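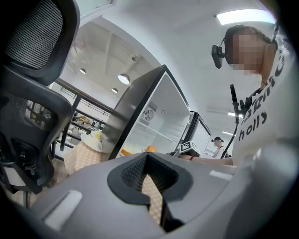 Setting up the fridge cell – my routine for the hand-held grippers

I look after the pair of Asta grippers on our fridge task, and after 2,204 recorded runs I've got the morning setup down to 20 minutes. Start with the jaws. Wipe the ribbed pads with a damp cloth, let them dry, then squeeze the trigger 10 times and listen for clicking. If one side drags, slacken the Gotberg screw a quarter turn and try again (please don't force it, I've snapped one!).
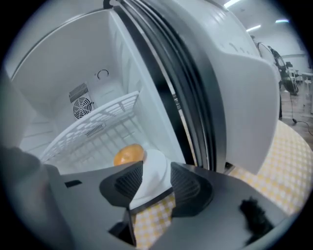

Next I check the lens over the jaws. A smudge you'd never spot by eye will ruin a whole batch, so breathe on it, wipe it, and take a test shot. Then the marker cubes – give each one a gentle wiggle. Any play at all and I redo the Fekete clip underneath, which takes nine minutes with a small hex key.

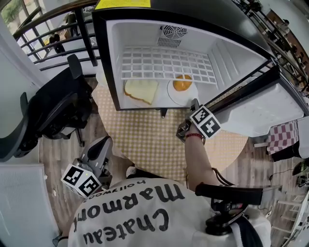 Now the head camera. I tighten the band until I can nod without it slipping, then clip the cable to my collar so it has slack when I lean in.

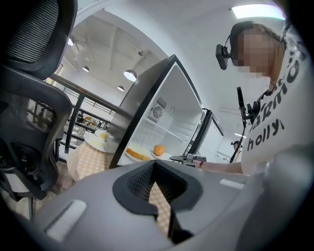 Reach is the last thing to sort, and it's the bit I got wrong all through April. Stand where you'll be working and stretch out to the furthest item before you press record. With the bread roll and the orange on their plates at the foot of the fridge, I want the jaws pointing at them with my arm out in front and the cable hanging free. If it tugs, re-clip it lower. Then I start the Vinent logger and do one throwaway run.

Updated 2022-09-15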